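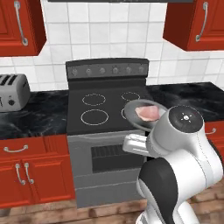 Last updated: April
2 min read

Up at 5, in by half past. No time for breakfast, ate a heel of bread over the sink at Zellero. The arm does the pan work now, all of the first shift. Meat on, meat off. I used to do 250 of those before lunch and my wrist knew every one of them.

Now I fill in the sheet. Radwa showed me again how to clear a stop from the tablet — hold, wait, confirm, and dont touch confirm twice. I touched it twice. Nine minutes lost, everyone looking.

New target is 400 covers by the end of the month. We did 353 today with four of us on, used to be seven. Two went to the Barkalness kitchen, and Amrani took the buyout and is driving for her cousin. I miss the noise. Younes still sings but there's no one at the next station to tell him to quit.

My burn is healing, the one on the left thumb. Probably the last one I'll get at work. Felt strange writing that.

Younes asked at the meeting what happens to the cook grade if we don't cook. Radwa said she'd raise it with Olik. She looked tired. She was on the grill herself for years, I don't think she likes it any more than us. They want us to call ourselves line leads. Same money for now, nothing in writting.

Tasted a piece from the second batch. Fine. A bit even all over, if that makes sense. Mine had more edge to them.

Feet don't hurt tonight, I'll say that. Eyes do, from the tablet. Locker 51 key is still missing, ask Radwa tommorow. Also onions, and call Mom before 8.

3 comments · 12 shares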